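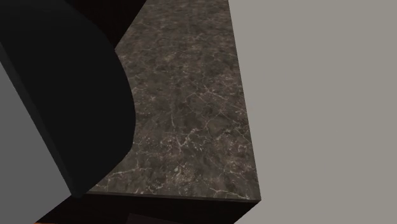

Thirteen months of the hard stuff, and a little of the good

2018-04-13

I've been putting off this post since September, when I stopped sleeping and told everyone I was just busy. I wasn't busy. I was lying on the bathroom floor at four in the morning with my heart going like a drum, counting the tiles and waiting for it to pass.

It took me five tries to call the clinic on Eichhorn Street. Five! I'd dial, hear somebody pick up, and hang up like a kid playing pranks. When I finally got words out, the woman at the desk asked if I'd like a morning or an afternoon, as if I was getting my teeth cleaned, and I could have hugged her through the phone.

Panic is a strange thing to live with (and I know plenty of you do, because you write to me). Mine likes grocery stores and quiet rooms. I used to leave full carts in the aisle and drive home ashamed. Now I stand by the canned soup and breathe out slowly until my hands quit shaking, and most weeks I get all the way through the checkout.

I still have bad nights. I had one on Tuesday's leftovers of worry just this week, and I got up, made toast, and wrote three pages in the old notebook I keep by the stove. My counselor likes the notebook. I'm less sure, my handwriting is awful, but I keep filling it.

If you're at the dialing and hanging up stage, please try once more tomorrow. And write to me if you want to, I do read every letter, even when I'm slow to answer.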